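Re: [bin-picking] Success rates on mixed bars, Zadura vs. Murach

On Saturday the Skutumside group wrote:

> We read your summary of the Zadura runs. Two questions. Did you
> count a pick as failed when the gripper closed on two bars at once?
> And were the bars put back in the same layout for each method, or
> dumped fresh? With our own bin we get very different numbers
> depending on which one we do.

Good questions, and the summary should have covered both.

A double grasp is counted as a failure, even if both bars make it out of the bin. We log it under its own code so you can add those back in if your rule is different. Over the full set of 2,235 attempts there were 39 double grasps. Most of them happened when two bars lay side by side with almost no gap. The planner treats a pair like that as one wide bar if the color mask is poor.

On the layout, we dump fresh. Each run starts with six bars, three red and three green, and the arm keeps picking until the bin is empty or it has failed 15 times. We did try copying layouts by hand early on, but small differences in angle changed the result enough that we gave it up.
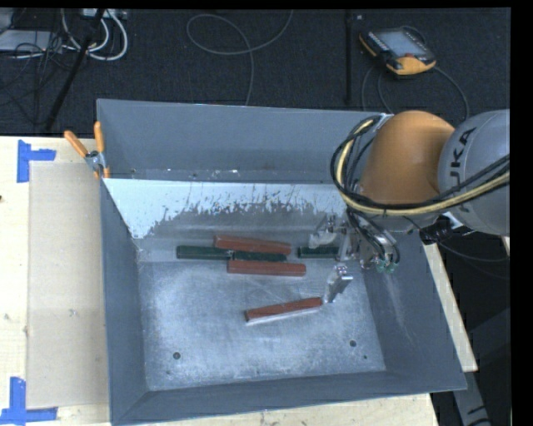
Murach: grasp scoring

The layout with five bars near the back and one red bar off by itself is the kind I would look at first if you want to compare the two methods. Zadura ranks grasps by how much free space there is on both sides of the bar, so it likes the lone one. Murach also scores the path of the fingers on the way in. It will sometimes give up a clear bar if the approach runs too close to another one, and take something else first.

In crowded layouts Murach had fewer failures. With the bars spread out I could not see a difference I would trust. It is slower to plan in both cases.

One thing that may matter for your setup: the metal of our bin is scuffed, and the coating on the angled panel inside has flaked. The depth data there is noisy. We mask out that panel before scoring, with a margin of 15 mm. Without the mask both methods proposed grasps on the panel itself.

I have not rerun any of this with the Fodor segmentation yet. If you have a working config for it, please send it to the list. I can post our logs with the failure codes once I have fixed the column names.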